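Robotik-AG Prokeck tritt in der Wertung »Greifen aus der Kiste« an

Die Robotik-AG der Gesamtschule Prokeck hat sich für die Endrunde des Schülerwettbewerbs Mosard qualifiziert. Das teilte die Schule am 18. März 2026 mit. Die AG startet mit 14 Schülerinnen und Schülern der Jahrgänge 9 bis 12 und stellt 2 Teams.

In der Wertung »Greifen aus der Kiste« muss ein Roboterarm unterschiedliche Alltagsgegenstände aus einem Behälter heben und ablegen. Welche Teile am Wettkampftag darin liegen, erfahren die Teams erst vor Ort. Die AG übt deshalb seit Dezember mit wechselnden Sachen aus Haushalt und Schreibtischschublade – 389 Durchgänge stehen bisher im Protokoll.

Den Arm stellt der Ausbildungsbetrieb Rizvi für das laufende Schuljahr zur Verfügung. Für Greifer und Kleinteile gab der Förderverein 1334 Euro. Die Steuerung haben die Jugendlichen selbst geschrieben, sie trägt den Namen Rerko. Schwierigkeiten machen nach Angaben der AG vor allem runde Teile, die beim Zugreifen wegrollen, und alles, was dicht an der Wand liegt.

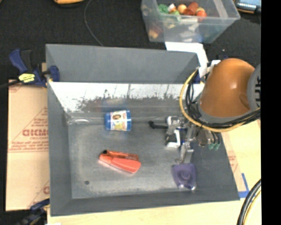
Roboterarm mit Greifer über der grauen Kiste, darin drei Übungsteile. Foto: Robotik-AG

Bis zur Endrunde trifft sich die AG zweimal pro Woche im Technikraum. Neue Mitglieder ab Jahrgang 8 können nach den Osterferien einsteigen, Programmierkenntnisse werden nicht vorausgesetzt. Anmeldungen nimmt das Sekretariat entgegen.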